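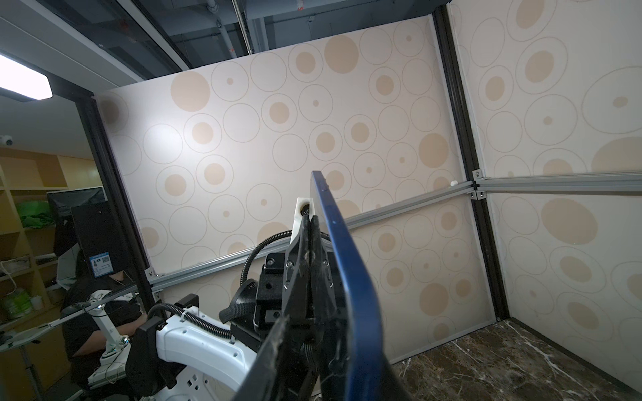 Interior Finishes and Small Enclosures
Course handout, Unit 7: Patterned Wall Panels, Framing and Stone-Look Floors
Turnmont School of Interior Trades
Instructor: Nour Salameh. Studio technician: Ľubomír Havlíček.

Purpose of this unit

Students will learn to specify, set out and inspect the lining of a small framed enclosure. Such enclosures are used for displays, test rooms and trade stands. The work differs from ordinary wallcovering in that the panels meet a metal frame, and every joint remains open to view.

Reading for this unit: course reader, pages 32 to 41. Bring a steel rule, a soft pencil and a small level.

1. Pattern and ground

The studio example uses beige circles on a pale cream ground. The motif combines outlined rings, solid tan dots of varying size, and rings with smaller dots at their centers. A print of this type has low contrast and no strong vertical line. It is forgiving of small errors in level, but a mismatch at a corner can still be found by looking for circles that do not complete.

When two walls carry the same print, decide early how the pattern will turn the corner. Two methods are accepted in this course:

Continuous match. The motif runs from one wall to the next as if the corner were flat. It requires more material and careful trimming.

Independent setting. Each panel is centered on its own wall, and the corner post is allowed to separate the two. It is acceptable where the post is dark and wide enough to read as a border.

State the chosen method on the drawing. Work submitted without this note will be returned.

2. Rails and posts

Aluminum extrusion is commonly left in its silver finish, while posts may be black. The contrast gives the enclosure a clear outline – and it also draws attention to any rail that is out of level. A rail crossing a patterned panel divides it visually, so its height should be settled before the print is ordered. Where a rail meets a corner post at a metal bracket, show the bracket on the elevation at its true size.

Fixings, knobs and brackets are to be listed in the hardware schedule. White fittings on a silver rail are permitted, provided that the same color is used consistently.

3. Floor

A dark brown marble pattern with white veins is a heavy choice beneath pale walls. It anchors the enclosure and makes the walls appear lighter. Consider the direction of the veins in relation to the longest wall, and avoid placing a strong vein parallel and close to the base of a panel, where it may be mistaken for a gap.

4. Lighting and surroundings

Enclosure walls often stop well short of the ceiling. Beams, pipes and light fittings above will then form part of the view, and students should include them in the section drawing. Samples must be judged under the lighting of the room in which the enclosure will stand.

Assignment

Prepare one elevation and one corner detail for the Ferkport enclosure, using the dimensions in the Pradach brief. The written specification should not exceed 6 pages. Submit drawings to the Wragg Room before 4 p.m. on the due date posted in the studio. Questions about material samples should be directed to Mr. Havlíček.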